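Shop > Classroom & Club Kits > Grippers
Search products, kits, spare parts... Go
2023-06-17 | by Tamsin Orrell

Drosteo hand-held gripper, club kit

I run the after-school robotics club at Ruddock, and since April we've had the Drosteo gripper out on the tables nearly every session, so Bristeo asked if I'd write the page for it instead of somebody who's only seen it in a box. Happy to! I have opinions.

It's a gripper you hold in your own hands. The kids open and close it themselves and do a job with it, with the camera on, and those recordings become the practice material for our arm later in the term. They love it because there's no code to get through first. You pick it up and you're away. I love it because they find out very quickly how hard it is to pick up a plate.

Plates really are the big one for us. Lying flat on a placemat they're a nightmare, so for the first few sessions we lean a deep one against a wooden board and let everyone have a go at the rim with the fingers coming in from below. Glossy white glaze is a good test for the camera too, with all those bright streaks of reflection in the well.

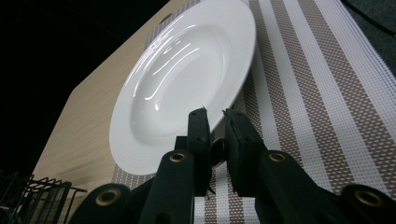

Reading time: 4 min

What you get in the club kit is the gripper body, two fingers with pads already on, a camera mount, a bag of screws and a printed task booklet. It's $207 for the lot. Bristeo also does a spares pack for $85, and I'd budget for that from the start if your club is as rough on things as mine (more on pads in a minute).

The brass inserts in the body are my favourite bit, which I realise is a strange thing to get excited over. Our old homemade gripper had screws going straight into the plastic and every second week one would strip and I'd be there with glue and a matchstick. With brass you can take the thing apart and put it back together as often as a room full of twelve-year-olds wants to, and mine want to a lot.

We work in groups of 4. One person on the gripper, one setting the table, one calling the task out of the booklet and one writing down how it went. Swap after every go or there'll be complaints. The table-setter has more to do than you'd think – moving the placemat, straightening the board, shifting the cutlery caddy to a new spot so that the recordings don't all look the same. Our caddy is one of those black wire ones with a divider in it, and I keep it in the kit tub with everything else.
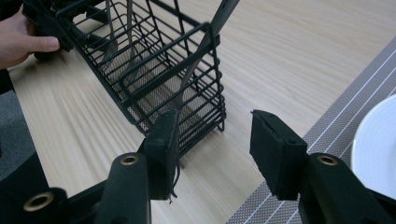
Couldn't you teach the same thing with foam blocks and save yourself the washing up, a teacher at Baltalcombe wrote to us after borrowing the kit for a term. Blocks were quicker to set out, the note went on, and the younger ones got more turns.

Fair enough, and for the littlies I'd do the same. Start with blocks and move on to kitchen things when they're bored. My lot were bored by the second week! Thin wire, shiny plates and long handles give them much better arguments about where to put the fingers, and the arguments are most of what I'm there for. If you do use cutlery, have an adult look after any knives.

Now, pads. They're soft and grippy and they do wear. The edges fray, you get little threads hanging off, and the corners go rough. A bit of fraying hasn't bothered us, but once a pad starts to lift I change it. It's a quick job, and I let the kids do it. Please don't let them trim the threads with the big scissors. We lost half a pad that way.

Have a clear bit of table as well, more than you think you need. We begin every recording with the fingers wide open over bare wood and nothing in between them, and then go to the task from there. It gives all the groups the same starting point, and makes the clips much easier to sort at the end of the day. 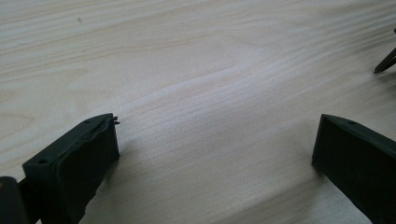 Tamsin Orrell
Club leader, Ruddock Robotics

A few odds and ends I get asked. Yes, lefties can use it, no changes needed. Small hands manage, though my youngest ones like to rest their elbows on the table. The camera isn't included, only the mount, so check yours fits before you order. The booklet is pitched at upper primary and I skip the first 2 tasks with the older group. Colour is dark and that's your only choice – somebody always asks for purple.

Spare pads are sold in the spares pack only at the moment. I've been nagging Bristeo to sell them on their own.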